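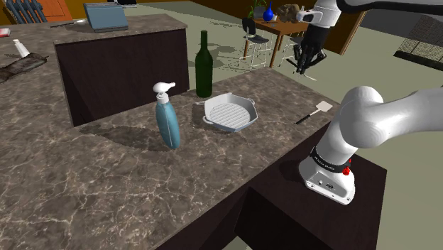 Marble benchtop with a light blue pump bottle.

Fresh tempeh comes to Cosness, and I've already eaten too much of it

Good news for anyone who's been driving all the way to Clavbridge for a decent block of tempeh (me, most fortnights, with an esky on the back seat). Plulau, the little soy and legume outfit that used to sell only to cafes, has opened a shopfront in Cosness, three doors up from the Rawashdeh grocery, and you can now walk in and buy the stuff the same morning it comes off the racks.

I went along in opening week fully intending to have a quick look and a chat. I came home with four blocks, a jar of peanut sauce and a paper bag of broken offcuts that Märta Nygård, who owns the place with Leif Skjelbred, was handing over the counter at a discount. The offcuts didn't make it to dinner.

If you've only ever had the vacuum-packed kind from the supermarket fridge, fresh is a different animal. It smells like mushrooms and warm bread. The white part, the mycelium that knits the beans together, is soft and a bit springy, and there's none of that bitter edge you sometimes have to steam out first. I ate a slice raw in the shop, which Märta says not everyone should do and she'd rather people cooked it, so consider yourselves told.

The shop is selling 2 kinds to start with. There's a classic soybean one, and a chickpea one that's milder, a bit crumbly and (I reckon) the better pick for kids or anyone who's nervous. Both come in 250 gram blocks wrapped in paper. Leif tells me a black bean version is being tested and keeps going wrong on him, something to do with the skins holding water, and he won't put a date on it. He was pretty cheerful about it, mind you - he says the failures go to his chooks.

Every batch gets 42 hours in the incubation room out the back. You can see the door from the counter but you can't go in, and I did ask. Leif checks the trays himself in the small hours, and he's got the tired eyes to prove it. They made 427 blocks for the first week of trading and had sold the lot by the second-last afternoon, so they shut early and put a handwritten sign up. A few people were cross. Märta has since moved the baking racks along to fit another stack of trays, and she says the shelves should stay full until closing from now on, or near enough.

Holger Hägglund, who runs the kitchen at the pub on the corner, has been buying from them since the cafe-only days and was in front of me in the queue with a crate. He does it in thin strips, fried hard, then tossed through sweet soy and chilli with a bit of lime, and it goes on the bar menu from February. "People order it thinking it's chips," he told me, "and then they order it again." I've had it. He's not wrong.

Not everyone's rapt. Beryl Mottram, who lives over the road, told me she's got no quarrel with the food but the parking's gone mad of a morning and there was a delivery van across her driveway twice in the opening week. Märta knows about it. She's shifted the bean deliveries to before seven and is asking customers to use the car park behind the hall. There's a sign on the door about that too. It's a very signed door.

On price, you'll pay a bit more than you would for the supermarket block. I didn't mind, but I know plenty will. Bring your own container for the offcuts and they'll fill it for less, and there's a crate of soaked, uncooked soybeans for anyone brave enough to have a go at home. Stavros Lazarević, who does the grinding and boiling and is the one you'll hear singing through the wall, is happy to talk you through it if it's quiet. He warned me off using an airing cupboard, then admitted that's how he learnt.

Rawashdeh will stock a few blocks in its fridge as well, for people who finish work after Plulau closes at two. I popped in to check and they were down on the bottom shelf next to the tofu, so you'll have to bend.

A couple of readers have already written to me with things they wanted to know before making the trip, so I took one of those straight to Märta.

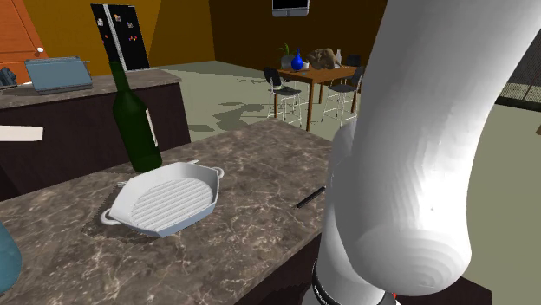 How long does fresh tempeh keep once I get it home?

Five days in the fridge in its paper, or three months in the freezer if you slice it first. Grey or black patches are normal spores and fine to eat once cooked, but if it's slimy or smells strongly of ammonia, chuck it.

That freezer tip is a ripper, by the way. I'd always frozen the block whole and then stood there sawing away at it with a bread knife. Slice it, put a bit of baking paper between the layers, and you can pull out exactly what you want for a weeknight stir-fry and drop it in the pan still frozen.

She also passed on how she cooks it at home, and it's so simple I nearly didn't write it down. Cut it as thick as your finger, simmer it in salty water with a squashed clove of garlic for ten minutes, pat it dry with a tea towel, then fry it in more oil than you think is decent until it's properly brown on both sides. Salt again. Eat with rice, cucumber and something hot. I did mine with the peanut sauce and a fried egg on top (sorry, vegans) and my partner, who has been rude about tempeh for as long as I've known him, went back for the last two bits while I was getting a drink!

The shop's open mornings only for now, from half past eight. Cash and card are both fine, dogs have to wait outside, and there's one bench out the front if you want to sit in the sun with your bag of offcuts. Leif says they'll look at longer hours once he's trained someone else to get up and check the trays, and if you're an early riser who likes beans, he'd love to hear from you. Ask for him at the counter.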